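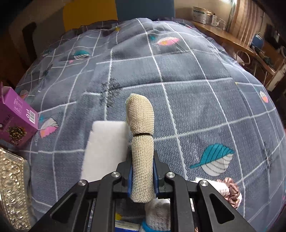

Bernardo Abreu asked why a trigger that has been released should leave the jaws pressing at all, and whether the fault lay in the spring or in the linkage. The project team took his question as the starting point for this report.

The Cadolov hand-held gripper was used to pick up small household items, many of them soft. In September the jaws failed to reopen fully on 2 of 90 grasps. The trial was stopped after the second failure — the operator had begun to pry the jaws apart by hand, with a clear risk of pinched fingers.

Emanuel Zamfir disassembled the linkage and found a bent return spring. The spring was replaced, and the written procedure now forbids reaching between the jaws. 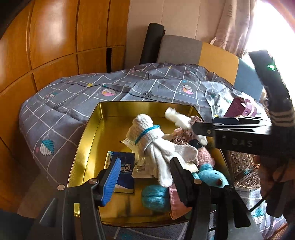

Can the tool be used while a replacement spring is on order?
It stays out of service until the new spring is fitted and the jaws have opened fully in a bench check.

2 comments · 90 shares
Subscribe to the Graltach newsletter
This site uses cookies. Accept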